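Ticket 338: Episodes rejected at import, handheld gripper B, upstairs floor

Status: Closed
Opened by: Asmaa Farouk
Assigned to: Elikem Nartey
Site: Wisondale, mezzanine
Project: Grurnport pick and place
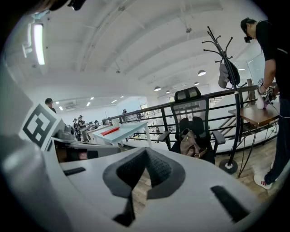 Gripper B is losing its position partway through episodes, and the import script on Escobar is throwing those episodes out. Gripper A, same floor, same shift, same tasks, is fine. We had two people collecting at once, each with a handheld. The bottle task is done at the wooden-topped table with the thin black legs, between the glass partition and the rest of the floor, with the white bottle upright as the start position. The coat rack and the office chair with the bag on it are close by, and the railing runs behind them. I mention the layout as it came up in chat whether the room has enough in it for tracking to hold on to. I think it has plenty.

Of the last 49 episodes from gripper B, 30 were rejected. The message is the same every time:

REJECT pose_gap > limit

No rejects with that message from gripper A.

What I have tried so far:

Restarted the collection app on the tablet. No change.
Charged the unit to full before a session. No change.
Swapped memory cards between A and B. The fault stayed with B.
Cleaned the lens with the cloth from the kit. No change.

Priority: please treat as high. We owe Grurnport 3000 accepted episodes by the end of November and I would like not to be collecting at half speed.

– Asmaa

Comment 1, Elikem Nartey, 09:20

Thanks, swapping the cards saves me a job. A few questions before I come over.

Does it happen on every task or mainly on the bottle?
Is it worse at one time of day?
Does the same person always use B?
Which firmware does each unit report on the start screen?

Please don't delete the rejected episodes. I need the raw files, including the motion sensor log, and the tidy-up job on Escobar removes them overnight unless they are flagged. I have flagged the ones you listed.

Comment 2, Asmaa Farouk, 09:55

Every task, but the bottle is the worst. The drawer task is nearly all right.

No pattern with time of day that I can see. Ignacio had a bad run first thing and I had a bad run after lunch.

Ignacio Paredes and I both use B. We swap at the break. The fault does not follow either of us.

Both units report the same firmware.

Comment 3, Elikem Nartey, 11:40

I have gone through the rejected episodes. Notes so far.

1. The video itself is complete. No missing frames, and the exposure looks normal.

2. The gap is in the pose track. Tracking runs well, then drops out for a moment, then comes back in a slightly different place. When it comes back the gripper seems to have jumped sideways. A policy trained on that would learn a jump that no hand made, so the script is right to reject these.

3. In most cases the drop comes when the wrist turns quickly. On the bottle that is the approach, where you bring the gripper round and down. The drawer task is mostly a straight pull, which fits with Asmaa saying it is nearly all right.

My first thought was the lights. There is a long fluorescent fitting on that ceiling as well as the round pendant lamps, and on another site we had flicker showing up in the video. Could someone do ten bottle episodes with the fluorescent off and ten with it on? Same person for both, please, and at normal speed.

Comment 4, Ignacio Paredes, 14:10

Did the light test with gripper B.

Fluorescent on: six rejected out of ten.
Fluorescent off: six rejected out of ten.

So it isn't the lights. It was a bit dim with it off and I would rather not collect like that.

I also did ten very slowly. None rejected, but they took so long that I don't think they are any use as examples. I have tagged them "slow test" so they stay out of the training set.

Comment 5, Mwanahawa Muli, 14:35

Joining from the training side. Please do keep the slow ones out. We had slow episodes get into an earlier set and the arm hesitated over every grasp until we removed them.

Can I ask that we don't loosen the pose_gap limit to get the count up? I know it has been suggested. The ones that only just fail are the ones I worry about most, as they look fine when you play them back.

Comment 6, Elikem Nartey, 15:05

Agreed, the limit stays where it is.

Ignacio, the slow result is useful. Fast turning fails, slow turning doesn't, and only on one unit. That could be the clock offset between the camera and the motion sensor. If it is out by a little, you won't notice at low speed, and at high speed the two disagree enough for tracking to give up. It could also be something loose, so that the camera and the sensor don't move together.

Two checks, in this order:

Check A. With the unit switched off, hold the body in one hand and try to move the camera mount with the other. Light pressure only. It should not move at all. Compare with gripper A.

Check B. Run the clock calibration from the service menu and send me the number it gives. Don't press save.

Comment 7, Ignacio Paredes, 15:50

Check A: the mount on B moves. Very small, more a click than a wobble. The mount on A does not.

Check B: ran it three times and got three different numbers. On A I get nearly the same number each time.

Did not press save.

Comment 8, Elikem Nartey, 16:05

That is a loose mount. The calibration won't settle for the same reason, so ignore those numbers.

Please stop using B for collection until it is fixed. Put a label on it so it doesn't get picked up by the late shift.

The mounts are made by Jerkitz and the screws are theirs too. Etenesh, do we have the screw kit on site or is it still at the other building?

Comment 9, Etenesh Negussie, 16:30

Kit is on site, in the spares cabinet downstairs, second shelf. One bag of screws, one bag of spacers. The small driver is missing from the kit but there is one in my desk that fits. Help yourselves.

One thing to add. Gripper B was dropped a while ago, before this project started. It was checked over and seemed fine, so it went back into use. It isn't on the unit's record. I will add it now.

Comment 10, Ignacio Paredes, 10:15

Took the mount off gripper B this morning. One of the four screws was loose and the spacer under it had a crack across it. The others were tight.

Fitted a new spacer and four new screws. Tightened them in a cross pattern, a little at a time, as in the Jerkitz sheet. No click now.

Clock calibration run three times, and the numbers agree. Elikem, OK to save?

Comment 11, Elikem Nartey, 10:25

Yes, save it. Then redo the camera to gripper calibration too. The mount has been off, so the old one no longer applies. You need the printed board for that, flat on a table, and the gripper has to see it from at least five angles. After that do 20 bottle episodes at normal speed and let me know.

Comment 12, Ignacio Paredes, 12:40

Saved. Camera to gripper calibration done. It failed first time as the board had curled up at one corner. Taped it down and it passed.

20 bottle episodes done, 20 accepted.

Comment 13, Asmaa Farouk, 15:20

I used B for the whole session after lunch. Bottle, drawer and cup. One reject, and that was me covering the lens with my sleeve. No pose_gap messages.

Before this is closed, what happens to the episodes that B recorded earlier and that were accepted? The screw can't have come loose on the day I noticed it.

Comment 14, Mwanahawa Muli, 15:45

I was going to ask the same. I would like all of gripper B's accepted episodes held back until they have been looked at. I can leave them out of the next training run by unit number, which is easy enough. It does mean the total for Grurnport drops for the moment, so please don't report the old figure to them.

Comment 15, Elikem Nartey, 17:10

Held. I have written a check that compares the motion sensor with the video track across the whole episode, where the import script only looks at gaps. Ran it on the accepted episodes from B.

The early ones are clean and match gripper A closely. There is a point after which the disagreement starts to grow, and everything from there on is doubtful even where it passed import. I have put the good ones back in the set and moved the rest to the "do not train" folder on Escobar. The list is attached to this ticket.

We will have to collect the doubtful ones again. I looked at whether they could be corrected afterwards, but the mount moved by a different amount each time, so there is no single offset to take out.

Comment 16, Asmaa Farouk, 09:05

Fine. I have put the repeats into the plan, bottle first. If we keep two units going we can still make the date – it will be tight.

Changes to the morning routine from now on:

Press test on the camera mount of each unit before switching on.
One clock calibration per unit, number written in the log sheet. If it differs from the day before by more than the limit on the sheet, the unit is not used.
Any drop goes on the unit's record the same day, even if nothing looks wrong.
If two episodes in a row are rejected with the same message, stop and raise it. I carried on for too long with this one.

Comment 17, Etenesh Negussie, 09:30

Log sheets printed and left with the chargers. Drop added to gripper B's record, along with the new screws and spacer. I have ordered another screw kit and a driver to go in it. Please can I have mine back.

Comment 18, Elikem Nartey, 11:00

The new check is now part of import and runs on every episode from both units. It adds a few seconds to each. If it causes a backlog at the end of a shift, open a new ticket and I will move it to run overnight.

Cause: loose screw and cracked spacer on camera mount, gripper B.
Fix: parts replaced, both calibrations redone.
Follow-up: repeats of doubtful episodes, tracked in the collection plan.

Closing.

Comment 19, Ignacio Paredes, 11:10

Driver is back on Etenesh's desk.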